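Leaving the house on Plimport Road

November 5, 2018

I have been meaning to write about the move for a while. Most of the boxes are now either unpacked or pushed to the back of a closet where I have agreed to stop looking at them, so I suppose it's time.

We left Pedwood in April. The house there was the one we had rented for the longest stretch of our lives, and we had let it fill up. The new place is smaller, it's in Lozano, and it is a good deal closer to work. Those were the reasons on paper. The real reason was that the landlord in Pedwood wanted to sell and we didn't want to buy a house with that basement.

I kept a notebook during the move. Part of it was lists and part of it was complaints. Reading it back, the lists are less useful than the complaints. I wrote down every box with a number and what was in it, and by box 80 I had stopped bothering with the second part. Box 80 is entered as "misc." So is everything after it.

The drive is 567 miles if you take the interstate the whole way. We did it in one day with the cat, and I would not do it that way again. The cat, Lalla, was quiet for the first hour and then was not quiet. We had read that covering the carrier helps. It may help some cats. We stopped for gas and for lunch, which we ate in the car with the windows cracked, and we reached Lozano after dark with no idea which box had the sheets in it.

The sheets were in a box marked "desk."

What I would tell anyone planning a long move is to decide about furniture early. We took the big couch because it had been expensive. It didn't fit up the stairs. The movers tried it on its end, then on its side, then without its feet, and then they put it back on the sidewalk and asked what we wanted to do. It went to a thrift store the next morning. We had paid to have it carried 567 miles, so it was expensive twice.

The dining table was the opposite case. I had wanted to leave it behind, and I was overruled, and it turned out to be the one piece that fits the new place better than the old one. I eat breakfast at it, I work at it, and I'm writing this at it.

The other thing is paperwork. I had a folder for it, a plain yellow one, and I carried it in my backpack and didn't let it go in the truck. Leases, the cat's shots, the car title, both our birth certificates. I needed something out of that folder nearly every day for the first two weeks. The electric company wanted the lease. The library wanted a piece of mail with the new address on it, and of course we didn't have any mail yet. I ended up using the electric bill, which I could only get after I'd shown them the lease. It took 14 days from moving in to having a library card. That felt long at the time.

I also spent too many evenings that first month drawing up plans for things we weren't going to do. I do this whenever I'm tired. A kitchen is the easiest thing to daydream about, and I was daydreaming about ours before I had put the forks away.

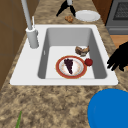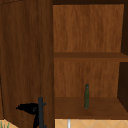
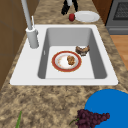
We did none of it. We rent, for one thing. For another, once the boxes were out of the hall I found I didn't mind the place as it was.

Money next, since people ask. We had set aside what we thought was plenty and we went over it by $1,124. Most of that was the movers, who charged by weight, and the weight was books. I knew we had a lot of books. I did not know what they weighed. If I were doing it again I would go through the shelves before getting a quote and be strict about anything I hadn't opened since the last move. I had cookbooks in there for appliances we no longer owned.

The rest of the overage was the small stuff you buy in the first week when you can't find what you already have. We bought scissors. We bought a can opener, a shower curtain, a second shower curtain when the first one was the wrong length, and a bath mat. All of these turned up later in the boxes marked "misc." We now have three pairs of scissors, and I still can't find any of them when I want them.

Changing addresses took much longer than I expected. The post office part is simple and you can do it in a few minutes. It's everyone else. I made a list in the notebook of every company that had ever mailed us anything, and I worked down it a little at a time in the evenings. Banks were fine. The dentist in Pedwood still sends a postcard to the old address and the new one. A magazine I thought I had cancelled years ago found me within a month, with no help from me at all.

Lozano itself has been easy to get used to. It's a walking sort of town, at least the part we're in. There is a hardware store, a laundromat, and a bakery that closes at two, and I've learned to go before noon because the rye bread runs out. The hills are steeper than they look on a map. I had pictured riding my bike to work, and I did it for a week, and then I started taking the bus. The bike is on the porch. I'll try again in the spring.

The noise is different. In Pedwood we had the highway, which you stop hearing after a while. Here it's quiet most of the night and then there's a garbage truck. I woke up for it every time until sometime in the summer, and then one morning I noticed the cans had been emptied and I had slept through it.

Lalla took about as long to settle as we did. She spent the first three days behind the water heater and came out to eat when the lights were off. We put her old blanket on the floor near there, one that hadn't been washed, and she moved onto the blanket, and then after a while the blanket moved to the living room with her on it. She has a windowsill now that gets sun until early afternoon. She seems to have forgotten the drive. I bring the carrier out now and then and leave it open on the floor so that she won't connect it only with bad days, but she walks around it.

I do miss the yard. It wasn't much of one, mostly crabgrass and a fence that leaned, but I had tomatoes along the south side and I knew where the sun fell at each hour. We have the porch here, and I grew basil and one pepper plant in pots over the summer. The basil did well. The pepper plant made two peppers, both small — we had them on eggs. I've saved the pots and I want to try lettuce in them early next year, when it's still cool enough.

A few practical notes, for anyone who came here looking for those. Take pictures of every room in the old place on the day you leave, including inside the oven. We got the whole deposit back, but only after some letters, and the oven picture is what settled it. Pack one box as if it were a suitcase, with sheets, towels, soap, a lamp, and the coffee things, and load it last. Write the room on the side of the box and not on the top, or you won't be able to read it once they're stacked. And keep the screws from each piece of furniture in a bag taped to that piece. I put all of ours together in one jar, and the bookcase in the hall is still held up by whatever fit.

There are four boxes left. I'm told I can throw out anything in them that we haven't needed since April, and I think that's probably right, but I want to look first. I'll do one this weekend if it rains.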